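Part-time proofreader, Kuline Walking Guides

Kuline publishes walking guides to hill country, and our last one sent readers left at a church that is on the right. We would like a proofreader before the next one, due in February.

Two days a week, from home. You will check spellings, distances and whether "gentle climb" is a lie.
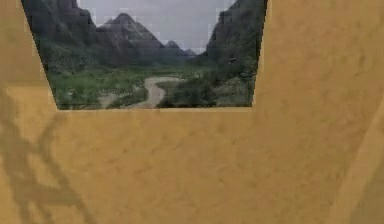
Emiliano Paredes adds that the distances are fine, it's the adjectives that get people hurt, and would applicants please own boots.

Pay is by the page. Send a short letter and 3 corrections to this ad to Siu-ming Choi.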